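One Ring for Every Key Is Too Many Keys

I have managed keys for a small property business for long enough to have an opinion about how they should be kept, and it isn't a popular one. Most shared key collections are too big. People buy better cabinets and better labels when what they need is to get rid of half the keys.

At Bolger we look after 51 rented units, most of them in two old buildings on the Dutby side of town. When I took over the desk, the keys lived in three places: a wall cabinet, a drawer, and a coffee can. The wall cabinet had numbered hooks. The numbers matched a list that had been typed up before one of the buildings was rewired and its storage rooms renumbered, so about a third of it was wrong.

My answer was to move to flat metal plates with holes around the edge. Each hole takes a split ring, and each split ring takes a key. One plate serves one floor. It hangs on a single peg by the big hole in the middle, and you can carry it down the hall in one hand.

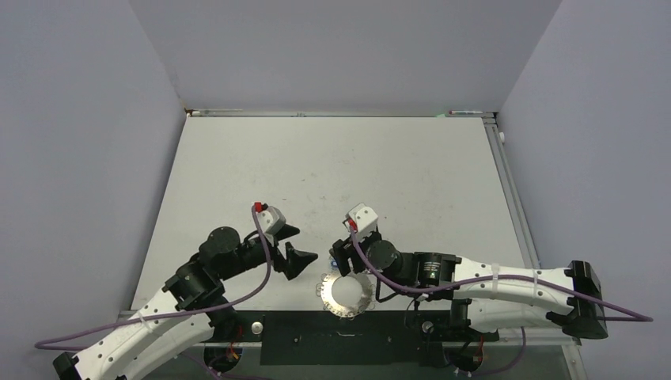
The case against the big cabinet

A cabinet invites you to fill it. Ours was a Prundine with room for up to 1,000 keys, and I believe the people who chose it meant well. They thought space would keep things orderly. But every time a lock was changed, the old key went back on a spare hook in case it was needed, and it never was. I found keys for doors that had been bricked over.

A plate has a fixed edge. When the holes are taken, you have to decide whether the next key deserves a place, and that decision is the useful part of the system. I don't want it made easy. I want somebody to stand there for a minute and ask what the key opens.

The other complaint I have about cabinets is that they hide what's missing. An empty hook among hundreds looks like any other empty hook.
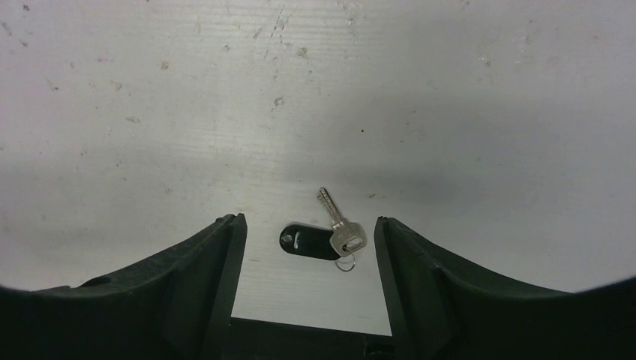 Should every hole on a plate have a key on it?

Leave some of them free. I put a split ring in a hole before there is a key for it, so that adding one later takes a few seconds and doesn't start with a search for a ring. A bare ring also tells you that the place is open and nothing has been lost from it, provided you write that down on the floor sheet.

People argue with me over color. The usual advice is to give every key a bright cover and a code, red for utility, green for apartments and so on. I tried that for most of a winter. Covers came in six colors and we had nine kinds of door, so two kinds of door shared a color, and then nobody trusted any of it. Now I use a colored tag only where a mistake would cost us something, such as a boiler room or a roof hatch. Plain metal for the rest. One blue tag on a steel plate is easy to find. Twenty tags in six colors have to be read one at a time.

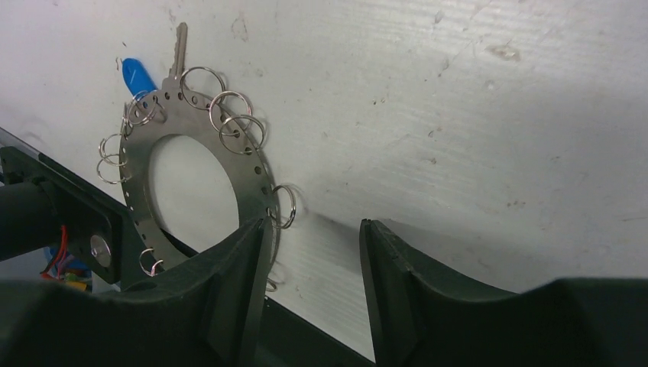 What do you do with old keys that don't open anything?

Keep them in an envelope for a month with the date of the lock change on the front, then take them to a scrap metal bin. If you can't name the door within that month, the key is no use to you. It may still be some use to a stranger, so don't leave it lying in a drawer.

I will admit the plates have faults. Split rings are hard on fingernails, and the stiff ones from Ballach, which we bought in a box of 1,000, are worse than most. The rings also swing and bunch up on one side when the plate is hanging. A hook keeps its key in one position, and I miss that when I'm in a hurry. 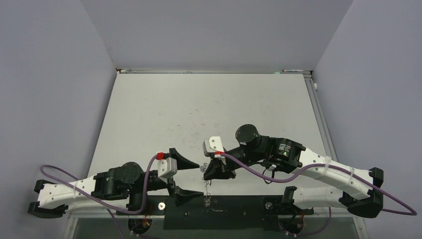
Even so, I would take a stiff ring over a loose one. A key that takes effort to remove tends to stay on, and the whole plate goes out and comes back together. With hooks, a person took one key, put it in a jacket pocket, and went to lunch. With plates, the peg is bare and you can see it from the door – someone is on the second floor, and they have everything for it.

We still have the Prundine. It holds light bulbs and fuses now, and it does that job fine. The coffee can went out in July with the last of the mystery keys, and the only one I've had to replace since then was for a mailbox.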